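14/01/2024

Second pass at the sorting bin. In November I moved the loose stock off the Lokden shelving and into one open metal bin, on the theory that one container is easier to audit than 8 small ones. The theory holds as long as everything lies flat and in one layer.

Items under 200 g go in first. Anything over that stays on the shelf, along with the spare Flisita boxes.

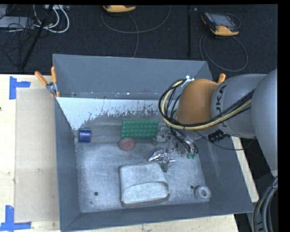
Coatings on second-hand bins vary a lot, and I paid very little for mine at Padgate. The white band along the back wall has flaked down to duller metal and the floor is scratched all over. I have left both alone. The two holes in the floor stay open as well. Rolls go against the sides, blue on the left and the thick grey one in the right corner, which leaves the middle for the green bumpy mat and the front for the big pouch.

Next job is the inventory sheet, currently at row 92. The crumpled silver item still has no entry.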